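Shapes and Holes: handout for week 2
2023-09-11, by your Kirnham play materials instructor

Okay, so last time we got stuck on stacking toys and ran out the clock, which means pegboards get the whole session today. I love these things! You can learn a lot about a child's hands (and patience) from one foam board and a handful of pegs.

The idea is simple: a peg, a hole, and a match to find. A round peg is the friendliest one to begin with, because you can turn it any way you like and it still fits. Squares ask for more. The corners have to line up, so the wrist has to get involved, and that's where the grumbling starts.

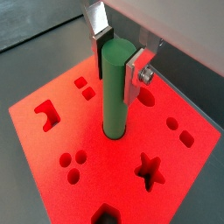

Picking colors

I like a peg that stands out from its board, and green on red does that nicely for most kids. Do remember that some children have trouble telling those two apart, so don't make color the only clue. Let them run a fingertip around the hole first.

For next time

Bring 8 pegs from the Lobo box and try them with your eyes closed. Write down which shape slowed you down, plus 2 things you did with your other hand. Half a page is plenty, and messy is fine!

Recent handouts
Stacking and nesting
Lacing cards, the Pisville set
Sorting trays on a budget

Comments

kirnham_mom: Tried the eyes closed thing at home. The star took me forever.

tealeaf50: Is the Kinari board okay for the homework? I don't have the Lobo box yet.

Instructor: Yes, any board with at least one round and one square hole!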